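Jafri bench support
Ticket 203: arm stops with grip force fault during plate racking
Opened by: Daniyal Durrani
Status: Closed
Priority: Normal (raised to High, then lowered)
Site: Loswood
Opened: 11/04/2019

Fault as reported

The arm on the long bench stops part way through the plate racking job. The screen shows "grip force over limit" and the brakes come on. Clearing the fault lets it carry on, but it stops again within a few plates. It was fine before the Cinholm update went on.

The job is the usual one: take what is on the plate off it, pick the plate up by its rim, turn it on edge and lower it into a slot in the dish rack. The stop always comes during the lowering, never during the pick. It doesn't matter which plate it is.

On one of the stops the fingers opened when the fault was cleared and the plate dropped on to the bench. No one was hurt and the plate didn't break, but I had my hand near the rack at the time, so I have put this down as a safety matter as well.

Tried so far:
Restarted the controller. No change.
Wiped the fingers with a damp cloth. No change.
Ran the job at half speed. Fewer stops, but still stops.

Ghazala Gondal
Priority raised to High on account of the dropped plate. Please don't clear any more faults with a plate in the fingers. Put the arm in hand-guide mode, hold the plate, open the fingers from the pendant, and only then clear. If you need to reach the rack for any other reason, press the stop button first and leave it pressed.

Could you send the force log for one full run, and the wrist camera view with the arm at its waiting position before it goes for a plate? I want to see where it thinks the rack is.

Daniyal Durrani
Log is in the shared folder under the ticket number. Waiting position is below. The next plate to be racked is the white one, with the apple still to come off it. Blue and green are in their slots. 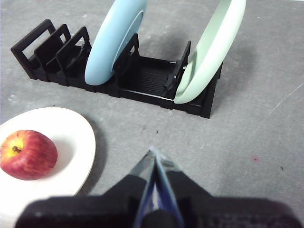

Aleksi Juntunen: I'd look at the rack before the gripper. We had the same message on the other bench in May last year and spent two days on finger calibration that didn't need doing. The rack had moved by less than the width of a slot and the plates were coming down on top of a divider.

Ghazala Gondal
I had the same thought. The force log fits. The reading is flat through the pick and the turn, then climbs steeply at the end of the lowering. The limit is set at 800 on the controller's own scale and it passes that just before the stop. A gripper fault would normally show up at the pick too.

Two questions. Is the rack held down with anything? And did anyone change the rack position in the job file when the update went on?

Daniyal Durrani
Nothing holds it down. It stays where it is put, or it did. I haven't touched the job file. Anum did the update, so I have added her.

Anum Virk
I didn't change the rack position by hand. The update asked whether to keep the stored positions or load the defaults and I chose keep. I have just opened the file and the rack entry doesn't match my printed copy from before. The position is right but the angle is zero. The old copy has the rack lying at a slant to the arm, as it is on the bench.

That would explain why it gets the pick right and the lowering wrong. The plate pick-up point is stored separately and that entry is unchanged.

Ghazala Gondal
Thank you, that is very likely it. The update notes mention a new format for angles. I think the old value couldn't be read and was set to zero without a warning. I have passed this to Atif to raise with Cinholm.

Please do the following, in this order:

1. Press the stop button. Take everything out of the rack and off the bench by hand.

2. Save a copy of the job file as it is now. Cinholm will ask for it.

3. Teach the rack again using the three-point method: near end, far end, one side. Don't type the old angle in from the printed copy, as we don't know which format it will be read in.

4. Turn on "hold on fault" in the gripper settings. It should keep the fingers closed when a fault is cleared. This was also put back to its default by the update, and I believe it is the reason for the drop.

5. Run the job at quarter speed with the cream, blue and mint plates. Stay outside the taped line. Check that each plate goes down between the dividers, then bring the arm back over the rack and save the wrist view.
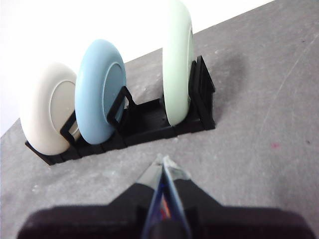 6. If there are no stops, go to full speed and leave it repeating. Send me the highest force reading from the run.

Daniyal Durrani
All six done. The slow run had no stops. At full speed it ran all afternoon, 1,000 lowerings, with 4 faults. I know that isn't none. All of them came close together near the end, and in each case the plate stayed in the fingers when I cleared the fault the way you said, so step 4 has worked.

I looked at the rack after the last one and it had crept towards the wall side. I pushed it back to the pencil marks and had no more.

Highest reading on a good lowering was some way under the limit. Figures are in the folder.

Ghazala Gondal
Good. The remaining faults are the rack moving, so it needs fixing down. Use the Brustar pads from the store, one under each end. Teach the rack again afterwards, as the pads will lift it slightly. Priority back to Normal.

Atif Ghumman
Cinholm have the job file and accept that the angle was lost. They will add a warning to the next update. Until that arrives, anyone updating an arm at Loswood should print the job file first and compare every angle before the first run. I have added this to the update sheet.

Daniyal Durrani
Pads fitted, rack taught again, overnight run finished with no faults. Happy for this to be closed.

Closed by Ghazala Gondal
Cause: rack angle lost in update; gripper hold setting returned to default; rack not fixed down.
Follow-up: the other bench has the same rack and no pads. Separate ticket to be opened by Aleksi.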